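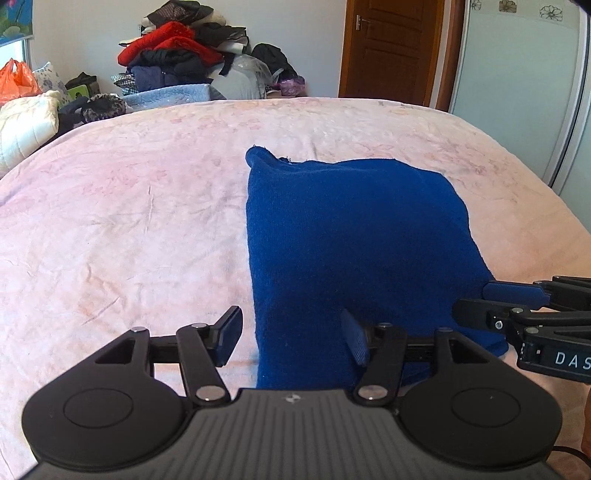
Yarns Patterns Needles & Hooks Stockists Press

Press > Releases > 2022

Print this page | E-mail this page

Tarnilberg Adds Wool-Blend Sock Yarn to Its Graltano Range

8 December 2022 – Tarnilberg today announced Graltano Sock, a fingering weight yarn for hand knitters and crocheters. It will be sold through independent yarn shops and will replace Koltier, which the company stopped making in June.

Graltano Sock is a two-ply blend of superwash wool and nylon. Each skein holds 205 yards, and two skeins make a pair of adult socks in most sizes. The yarn may be machine washed on a gentle cycle and should be dried flat.

"Shops asked us for a sock yarn with a firmer twist than Koltier had," said Eluned Owen, head of product at Tarnilberg. "We changed the spinning and kept the shade names, so existing patterns can still be followed."

The first shipment includes five solid shades. A free pattern for the Pritchard Sock, leaflet 2827, will be supplied to shops with their opening order. Shade cards are available to trade accounts on request.

Print this page | E-mail this page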